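Moving the nightly order import off cursor loops
Speaker notes, Zemville database users' day, Sat 14 November
Matúš Malý, Prodalex

Slide 1. Title

Say who I am and that I work on the order database at Prodalex. Slides and scripts will be on the download page by Monday. Questions at the end, except if a piece of SQL on screen is too small to read, then shout.

Ask for hands: who has a job that loops over a cursor and does an insert for each row? Who has one they did not write? Wait for the second lot.

Slide 2. What the job does

Every night Zeman sends us a flat file of order lines. We load it into a staging table with an external table, check each line, and write the good ones to ORDER_LINES. Bad ones go to a reject table with a reason code. In the morning the sales desk works through the rejects by hand.

The code was one procedure, 1,775 lines long. One outer cursor, four nested lookups, a commit inside the loop. It started life as a test script and kept growing. I added a good part of it myself.

Slide 3. What was wrong in April

In April we took on the Liltano orders and the file got a lot bigger. The job used to finish well before people came in. Then it ran into the first hour of the working day and the sales desk was locked out of the reject screen.

First reaction was to add an index. It helped one lookup and slowed down the inserts. Do not spend long on this, the next slide is the useful one.

Slide 4. Where the time went

Show the trace output. Point at the execution counts, not the elapsed time. Each single statement was fast. There were just far too many of them, and every one meant a switch from the PL/SQL engine to the SQL engine and back.

Explain context switch in one sentence for people who have not met the term. Two engines, and each time you hand a statement over you pay a small fixed cost. Pay it once per row and it adds up.

Also point at the log file sync waits. Those come from the commit inside the loop.

Slide 5. Step one, BULK COLLECT with a LIMIT

Show the before and after side by side. Fetch into a collection, work on the collection, fetch again.

Say clearly that the LIMIT clause matters. Without it the whole result goes into session memory. We started with a limit of 100 and tried bigger values. Past a certain point it made no difference to us, so we went back to 100 and left it there.

Common mistake: EXIT WHEN cursor%NOTFOUND straight after the fetch. If the last batch is smaller than the limit, NOTFOUND is already true and you skip those rows. Check collection.COUNT = 0 after the fetch, or move the NOTFOUND test to the bottom of the loop. We had this bug on the test system for two days.

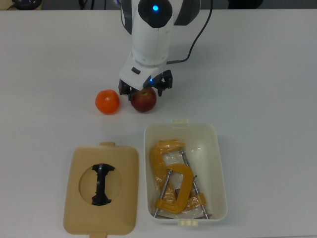 Robot arm, gripper open over a red apple

Slide 6. Step two, FORALL

FORALL is not a loop, even though it looks like one. It takes one DML statement and sends it over with the whole collection bound to it. You cannot put an IF inside it. Someone always asks.

So the checks have to happen before. We split each batch into two collections, good and rejected, and run one FORALL for each.

Mention sparse collections here. If you delete elements from the middle, use INDICES OF, otherwise you get ORA-22160 on the first gap.

Slide 7. Errors

SAVE EXCEPTIONS lets the statement carry on past a bad row. Afterward you get ORA-24381 and walk through SQL%BULK_EXCEPTIONS. Read the error index out loud from the slide: it is the position in the batch, so keep the batch around until you have logged it.

The error code comes back as a positive number. SQLERRM wants it negative. Put the minus sign in.

On our first full test we had 451 failed rows, nearly all from one check constraint that the old code had been swallowing with WHEN OTHERS THEN NULL. Pause here and let people look at the old handler on the slide.

Slide 8. Step three, no loop at all

Two of the four lookups turned into plain joins. Once they were joins, the customer address part of the job became a single MERGE with LOG ERRORS. That removed more code than the other two steps together.

If I were starting again I would do this first — write down what the result should be, try it as one statement, and only go to bulk processing for what is left over.

Slide 9. Results

The job now takes 90 seconds on the production box. Commit happens once at the end. If it fails we fix the cause and run it again from staging, with no half-loaded file to clean up.

Undo space had to be increased for the single commit. Talk to your DBA before you copy this.

Slide 10. What we did not fix

The reason codes are still hard-coded in the package body. They should be in a table.

The price lookup is still row by row. It calls a function owned by another team and we did not get permission to change it. RESULT_CACHE on our wrapper helps a bit.

No automated tests yet for the reject path. Started, not finished.

Slide 11. Questions

Leave the FORALL code from slide 6 on screen. If there are no questions, show the spare slide on %ROWTYPE records in FORALL.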